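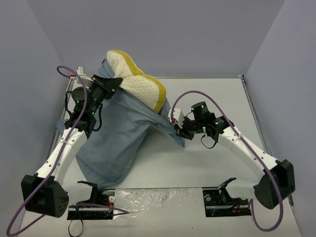
**Why does cotton bedding come out of the wash stiff after line drying, and how do I get it soft without fabric softener?**

**Adanech Weldu**

Put less detergent in and add a second rinse. Stiffness on line-dried cotton usually has two sources: detergent left in the weave, and the fibres setting in one position as they dry in still air. The first is dealt with in the machine, the second on the line.

Check the residue before changing anything else. Put one clean, dry pillowcase in a bowl of warm water with nothing added and work it by hand for a minute. If the water goes cloudy or slippery, there is detergent in the cloth. Clear water suggests the problem is drying, or minerals.

For residue:

- Run one wash at 60 °C with no detergent at all, full rinse.
- After that, use the dose printed for your water hardness and soil level. Bedding is normally lightly soiled.
- Fill the drum loosely. A double duvet cover and two pillowcases is a full load in most domestic machines, whatever the dial says.
- Keep the extra rinse on permanently if your model remembers it. My Zusel resets it every time, so I have to press it again after choosing the programme.

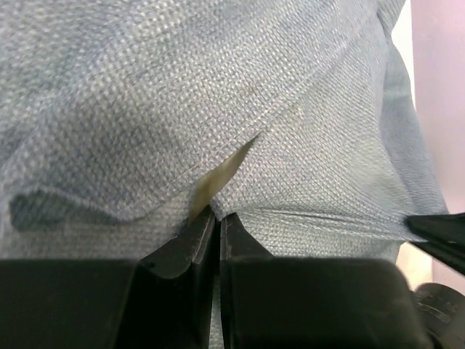
The spin speed matters as well. At 700 rpm the load comes out heavy with water, and whatever is dissolved in that water stays behind on the cotton when it evaporates. Use the fastest spin the care label allows. Take the load out as soon as the drum stops, shake each piece hard from one end, then hang it. Shake it again when it is nearly dry. Seams and hems dry last and will feel stiffer than the middle of the cloth for an hour or so, so judge the result after folding.

If you have a tumble dryer, ten minutes on low at the end loosens the fibres. It makes no difference whether you do this before or after the line, in my experience, though before is easier on the pegs.

**Abundio Bautista**

Could be the water. Ours is 158 mg/l as calcium carbonate and sheets were like card until I started using a softening powder in the drawer (Petkov, the plain one). Your supplier will list the figure by postcode. Vinegar works too but not every week, it is hard on the rubber seal.

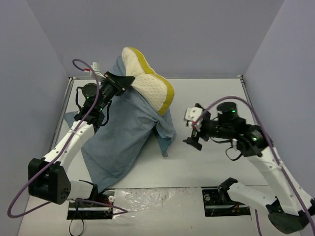 **Crescencio Esquivel**

The vinegar should go in the softener compartment so that it reaches the last rinse. In the main drawer it only meets the detergent and does nothing useful. Never use it in the same wash as bleach. I would also do the bowl test 3 times with different items before buying powder, as towels hold far more detergent than sheets and give a misleading result.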